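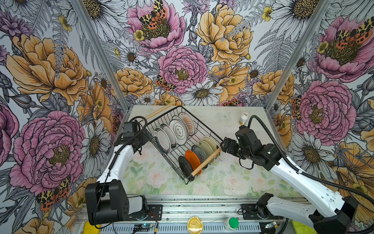 Plates in the rack, floral paper behind.

Thread on washing up by hand, as we've gone three months without a dishwasher at the flat in Lultanside.

The repair quote was 90 quid before parts. We said no and bought a decent brush.

Glasses first, then cutlery, plates, pans last. Si-woo does pans first and we have agreed to differ.

Change the water when it goes grey. One bowl won't do a full dinner for six - I tried.

Greasy tins get a wipe with old newspaper before they go anywhere near the sink.

Geum-ok Yoo told me to put bicarb on tea stains. Leave it 2 minutes, then rub. Works on everything except the Torkberg mug.

Next up: limescale on the kettle.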